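When the folding arm grabs the table as well as the towel

Workshop and laundry tips from the Brikcombe makerspace

Our folding arm went into protective stop part-way through a towel in December and stayed there for most of an afternoon while we worked out why. The fault was a simple one. The fingers had gone down a little too far, closed on the towel and the felt underneath it, and then tried to lift both. The arm felt the load, decided it had hit something and locked its joints. It did what it is meant to do. We then made it worse by pulling on the towel.

These notes are for anyone running a small arm on cloth at home or in a shared workshop. They apply to tea towels, bath towels, flannels and anything else with a bit of pile.

If the arm stops with cloth in the fingers

Keep your hands out of the fingers. A stopped arm is still powered, and a gripper can open or close when the fault is cleared. One of our members, Elin Kemeys, had a fingernail pinched this way. It was a bruise and no more, but the fingers were on their lowest force setting at the time.

Press the emergency stop before you go near the table, even if the screen already says the arm has stopped. Then look at which way the cloth is being pulled. If it is tight, leave it tight until you have a plan.

Open the gripper from the controller if it will let you. If it won't, use the manual release on the gripper. Find out where yours is before you need it. Ours takes a 3 mm hex key, which now hangs on a string beside the stop button.

Don't yank the towel. Terry loops catch on the finger pads and you will pull a long thread, or drag the fingers out of line. We did both.

Once the cloth is free, lift the arm straight up by at least 100 mm before moving it sideways. Only then clear the fault.

Checking for damage

Run a fingertip over the felt where the gripper was. A shallow dent will come up with a damp cloth and a cool iron. A tear needs patching, as the fingers will find the edge of it again. Felt comes in different thicknesses, so patch with the same stuff or you will have a high spot.

Look at the finger pads for lint and loose loops. Pick them clean with tweezers and wipe with a barely damp cloth. Solvents made our old pads go hard and shiny.

Check that both fingers meet squarely. Close them on a strip of paper and tug it. If it slides out on one side, the mount screws have probably shifted.

Setting the height again

Most of our trouble came from this. Somebody had changed the felt for a thicker piece and the program still had the old table height in it.

Close the fingers and bring them down at the slowest speed until a sheet of paper underneath just drags. Save that as table height. Do it in the middle and near all four corners, because a table that looks flat often isn't. Ours was 2 mm lower at the back left.

Set the pinch height above that figure. For a bath towel we use 9 mm, which takes up the top layer and leaves the felt alone. Thin tea towels need less, and it is worth doing those with the speed turned down to 70 per cent.

Re-do the height any time the felt, the fingers or the table legs are touched. Write it on the whiteboard with your initials.

Preparing the towels

Wash new towels once without fabric softener. Softener leaves a coating that makes the pads slip, and people then turn up the grip force to make up for it.

Keep labels and tags away from the grip point. A stitched label is stiffer than the cloth around it and can pop out of the fingers halfway through a lift. Graciela Palma marks the pick corner with a dab of washable chalk, which shows up well on darker colours.

Trim loose threads. Shake each towel out and lay it with the pile running the same way.

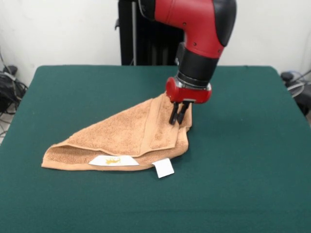 Gripper fingers down on the right side of a part-folded towel. Label and tag are along the lower edge.

Around the table

Tie cables back so a lifted towel can't hook them. Keep drinks off the bench and long hair tied up. Loose sleeves are as easy to grab as a towel.

Test the emergency stop at the start of each session, with the arm moving slowly and no cloth on the table. If it doesn't stop the arm at once, switch off at the wall and put the red card on the controller.

Log every stop, even the ones that clear themselves. We had four small ones in the fortnight before the big one, all at the same corner, and none had been written down. The log book is on the shelf above the ironing board. See Anatole Aubert if you need a new release key or a spare set of pads.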